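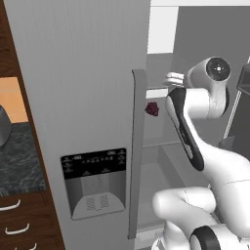

Porte de réfrigérateur avec distributeur d'eau et de glaçons.

Filtration de l'eau : questions fréquentes

À quelle fréquence remplacer la cartouche Stundix ?
Tous les 8 mois, ou après 2000 litres. Le premier seuil atteint s'applique.

La cartouche retient-elle le calcaire ?
Non. Le charbon actif réduit le chlore et les odeurs. Pour une eau dure, installer en amont l'adoucisseur Cabral.

Quelle pression d'alimentation est admise ?
De 2 à 6 bar. Au-delà, poser le réducteur réf. 966.
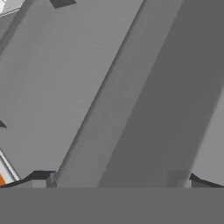 Faut-il purger après remplacement ?
Oui. Laisser couler 16 litres, puis jeter les glaçons de la première production.

Le débit a baissé, que vérifier ?
Vanne d'arrêt ouverte, tuyau non pincé, cartouche verrouillée en butée. Si le défaut persiste, remplacer la cartouche.

Où renvoyer les cartouches usagées ?
Au dépôt Grukberg de Stosivden, sans emballage d'origine. Dépôt fermé en novembre.

Mise à jour : 19 juillet 2026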